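Grutard Football Club: questions about the supporter share offer

Updated Apr 25, 2026

The club's present owner, Kitel, has agreed to sell part of its holding to supporters. These answers cover the offer as it stands. The full terms are in the offer document, which you can pick up at the ticket office.

What is being sold?

Kitel owns all of the club's shares today. It is selling 17 percent of them to the Grutard Supporters' Trust. The trust will hold the shares as a single block and vote them according to its members' wishes.
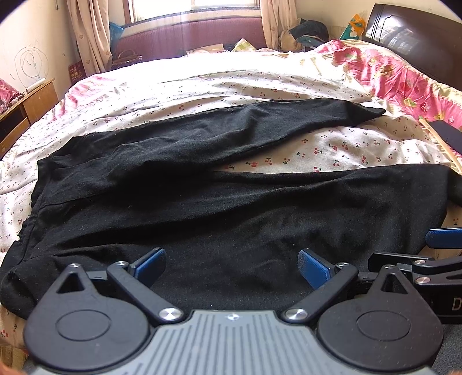 The stadium is not part of the sale. It belongs to Ngui, a separate company, and the club's lease stays in place on the same terms.

How much does it cost to take part?

The smallest amount you can put in is $50 and the largest is $500. Every member gets one vote, whatever they paid. You can pay in full or in monthly installments, but your vote starts only when the full amount has been received.

Can I get my money back?

Before the offer closes, yes. Write to the trust and you will be refunded by the same method you used to pay. After it closes, the money goes to Kitel and your membership can't be cashed in. It can be passed to a family member.
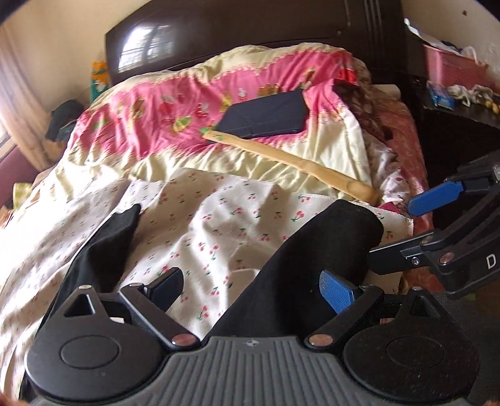
Who will represent supporters on the board?

The trust gets one seat out of 11. Yoga Tjoa will fill it until members hold their first election in August. Any member who has paid in full can stand, with the backing of two other members.

What happens if the offer falls short?

Kitel can accept a smaller sale or call it off. If it is called off, all payments are returned, including any installments. The board seat depends on the full 17 percent being sold, so a smaller sale would mean new talks about it.

Will the team name or colors change?

No. The name, the crest and the home colors can be changed only with the trust's consent once the sale is complete. The away kit is still up to the club and Zetley, which makes it. 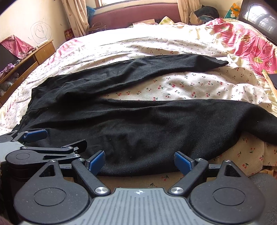
Do members get a discount on club clothing?

Members get a discount in the club shop from the day their payment clears. It covers shirts, scarves and training wear, but not sale items. Please check the care label before you wash anything printed. Black fabric shows lint easily, as the trousers on the bed do, so wash dark training pants apart from towels. Exchanges are handled at the shop counter and you will need your receipt.

Where do I send other questions?

Leave them in writing at the ticket office, marked for the trust. Replies go out by mail or email, so include an address.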